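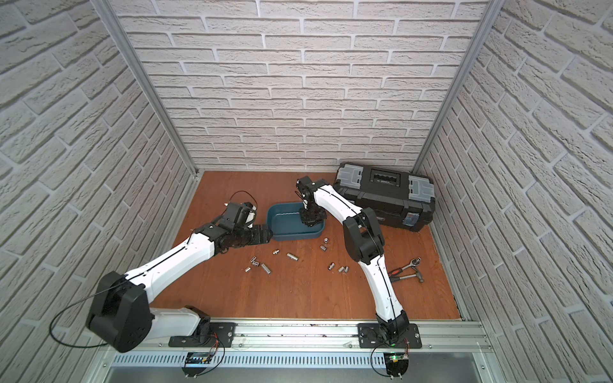
Skulteo is a software framework for controlling two-arm robot workcells. It covers motion planning, collision checking, camera-based object detection, and the scheduling of both arms in a shared space. It was developed at Stikura, which first used it internally for tabletop sorting and later released it under a permissive license. The core is written in C++, with a Python interface for task scripts.

Overview

Most two-arm cells treat each arm as a separate machine and keep them apart with fixed zones. Skulteo plans for both arms as a single system with a combined joint state. A task script names objects and goals, such as moving a socket to a bin, and the framework decides which arm does the work, when it moves, and where the other arm must stay in the meantime. Either arm can be pinned to a step by the script.

The framework is divided into four processes: the state server, the perception node, the planner, and the executor. They exchange messages over shared memory when run on one computer and over a local network otherwise. The executor is the only process allowed to send commands to the motors. If it stops receiving valid state messages, it holds both arms at their last commanded position.

Perception

The perception node takes color images from one or more fixed cameras. Each camera is calibrated to the floor of the cell with a printed target, and the result is stored in the cell file. Detected objects are assigned a class, a position, and an outline on the floor plane. Height is read from a class table and is not measured, so an object leaning on another is usually placed incorrectly.

Small metal parts are the hardest class for the detector. A socket standing on end and the same socket lying on its side have very different outlines, and the reflections on polished metal shift as an arm passes overhead. Skulteo handles this by storing two poses per part and delaying the choice between them until the arms have left the camera's view of that area. The reference training set for hand tools contains 1,126 labeled images. Crossed tools, such as a hammer lying over a ratchet, are reported as one group until the upper tool has been removed.

Planning

The planner uses a sampling-based search over the joints of both arms, followed by a smoothing pass. Arms and fixed parts of the cell are modeled as capsules and boxes. Containers are modeled as open shells so that a gripper can enter them.

Access to a container is controlled by a reservation. An arm that intends to lower its gripper into a bin must hold the reservation for the volume above it. The second arm may wait at the rim but may not cross it until the first has withdrawn. Reservations expire after 15 seconds unless renewed by the executor, which prevents a failed grasp from blocking the cell.

The Urkex module, added in a December release, replaced the earlier fixed ordering of tasks with a cost-based scheduler. It weighs travel distance, expected waiting time, and the number of objects reachable by only one arm. On the project's standard sorting test of 205 pick-and-place steps, Urkex completed the sequence in 1,020 seconds.

Tooling

Alvarado is the desktop viewer supplied with the framework. It shows the planned paths, the current reservations, and the detector output over the live camera image. Recorded runs can be replayed at reduced speed, and a plan can be recomputed from any point in a recording with different settings. Cell files are plain text and may be edited by hand, although Alvarado includes a form editor for rail positions and arm mounts.

Limitations

Skulteo does not support force control, and grasp success is judged only from finger position. Cables are not part of the collision model. Users are advised to add padding to the joints where wiring loops away from the arm. Cells with more than two arms can be loaded in the viewer but not planned.

See also

Motion planning
Camera calibration
Multi-robot scheduling

This page was last edited on 2026-06-07.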